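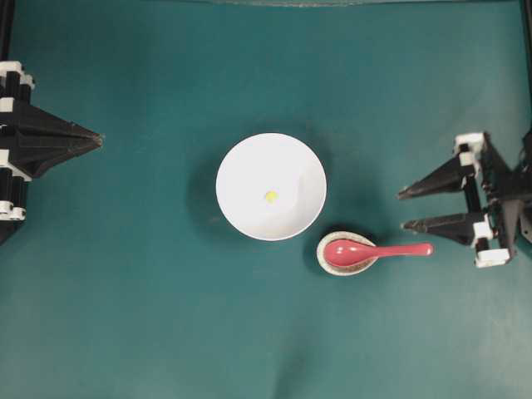
Johanna Lüthi has run the school's robotics club for long enough to know that the simple-sounding tasks are the ones that keep everybody late. This term's is soup — or rather, the spoon that goes with it — and when I called in one afternoon in July the pupils were deep in a discussion about handles. The pink-red spoon lay in its speckled dish beside the white bowl, with its handle sticking out over the green tabletop towards the right-hand gripper, and opinions differed on how best to take hold of it.

"I'd have gone for the middle," Leonie Ruppert told me, quite firmly, "but Pirmin wants the end, so we try both and write everything down." They have written down 44 attempts so far, in a ring binder that already has tea on it. The aim is 100 before the summer break.

Pirmin Sutter, who joined the club mainly (he admits) for the biscuits, has become its most patient member. "You pick up a spoon at breakfast and you don't think about it," he said. "Then you have to tell two arms how to do it, and you think about it all evening. My mum's fed up with me."

The small yellow thing in the bowl is what they hope to scoop out in the end, and Lüthi is in no hurry to get there. "I'd love them to manage it, of course I would!" she said, laughing. "But last year we rushed, and we spent weeks undoing our own mistakes. I'd sooner they had one good, steady grip."

She was still talking when Leonie called her over to look at the binder.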